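October, evening. Bins and liners

Finished the last of the liner work at the kitchen table before supper.
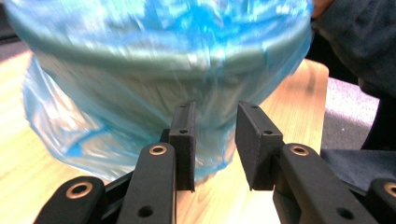
Fit

The blue bags are thin enough to see the bin through, so the rim band can be checked without lifting anything. Body is round and tapers to the base. A bag drawn over the outside takes up the slack at the opening in folds and leaves a loose flap down one side. I tried tucking the flap under the base and then twisting it. Twisting holds better. Tucking makes the bin rock on a flat surface.

Dimensions

Circumference at the rim, by tape: 692 mm. Height 232 mm. The old Cekora liners were sold as 30 litre and were far too big for this bin, with enough spare plastic to slip down inside once there was any weight in them. The blue ones are 28 to the roll and come from Flurham's, the hardware shop on the corner. No capacity printed on the wrapper. The roll is perforated and the first two bags tore off crooked, one of them through the seam. Used that one for the onion skins.

Method, for next time

Open the bag fully and shake it out. Put it over the rim, pull down evenly on both sides, then press the air out from the inside with the flat of the hand. If the air is left in, the bag lifts off the bottom and the first thing dropped in drags the edge down with it. Gather the surplus on the side facing the wall.

Other

Iason rang at six. He wants the drill back, and says the Theodorakopoulos flat upstairs has the same damp patch as ours, at the same height, on the chimney side. I have written to Enley, the letting agents, again and attached both measurements. No answer to the first letter.

Dong-hyun came by for his parcel and thought an elastic band round the rim would do the job of the twist. Tested it after he left. It holds, but the band rides up over the rim band when the lid goes on, and it has to come off each time the bag is changed. Will stay with the twist.

Still to do: bathroom bin, which is square and will need the other size. Descale the kettle. Find the drill charger before Iason comes for it.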